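Conventions > Trip Reports > Arkorstead

Home | Reviews | Trip Reports | Episode Guides | Contact

Two Days at the Arkorstead Sci-Fi Weekend
Posted 2019-04-25 by Vesna Stojanovska

I had been promising myself a trip to Arkorstead ever since they started running their television weekend, and this April I finally packed a bag, left the cat with my sister and took the early train. It's a lovely ride once you're past the suburbs, and I had the whole second season of Voltar on my tablet (yes, again), so I can't complain!

For anyone who missed it the first time, Voltar ran for 4 seasons starting in 2000, and it never quite got the audience it deserved. The weekend was built around it, with a smaller strand for Plesamholm, the moody island mystery that half my readers keep writing to me about. I went to everything I could squeeze in, and I skipped lunch on the first day to do it, so please don't say I don't suffer for this blog.

The opening panel was on recasting the lead, which happened between seasons two and three and which people are still arguing over. One gentleman behind me was very firm that the show ended right there. I used to feel that way myself, but watching "The Mrema Signal" on a big screen, with a full room laughing in all the right places, I warmed to the second captain more than I ever have at home. She plays the quiet scenes so well, and that long talk in the airlock had me digging around in my bag for a tissue.

The costume display was upstairs, and it was smaller than I'd hoped, though the gray flight coat is much heavier looking than it comes across on TV. I also bought a script book (number 279 of the print run, it says so inside the cover) and far too many badges.

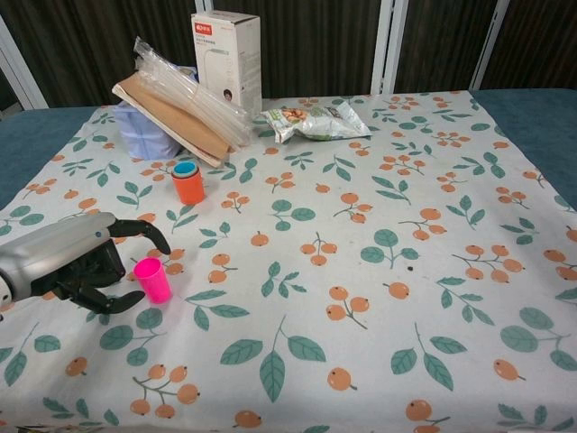
Do you need to have seen Plesamholm before going to its panel?

The first 5 episodes will get you through it comfortably, but the panelists do give away the ending of season one near the start, so watch at least that far if you mind spoilers.

I came home tired and very happy, with season three already lined up for the weekend. Next up on the blog is my Plesamholm rewatch, starting with the pilot.

4 comments | 5 shares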